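Living > Sofas & Soft Furnishings > Throws and Covers
Filed under: blankets that won't stay put, break rooms, cushions

Thư Ung
I look after the break room at work and I'm losing a fight with the sofa. It's mustard orange, and I've put a black-and-white zigzag throw over the seat to save the fabric. By Thursday the throw has crept forward and bunched up, and the cushions have gone with it. The store says their Skurnaton grip sheet will fix this for good. I have my doubts about anything that fixes a blanket for good. Has anyone used one for longer than a week?

The throw covers the seat and hangs over the front. I'd like to keep the cushions too, though I'm starting to wonder if they're part of the trouble.

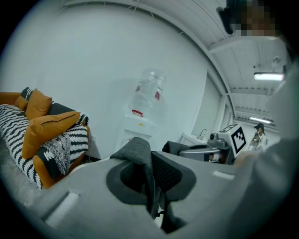 Sulley doubts the grip sheet is worth a cent if the throw is only lying on top of the seat. Tuck it first. Push a good handful of the blanket down into the gap where the seat meets the back, then shove a foam pipe sleeve in after it. Mine has held for 3 months with kids on it. I'd also let less of it hang over the front, as people catch it with their heels when they get up. If it still moves after that, spend the money, but keep the receipt.

Nandavar
Get a fitted cover. Throws are for looking at.

Khúc
I bought a grip sheet, a different make, and it was fine for 2 weeks. Then it picked up lint and slid like everything else. Rinsing brought some of the grip back, never all of it. "For good" is sales talk. I don't buy the fitted cover idea either, mine wrinkled worse than the blanket did. On the cushions, try taking the big one off for a few days and see what happens. People lean on it, it pushes forward, and the throw goes along for the ride. Could be wrong, but it costs nothing to check.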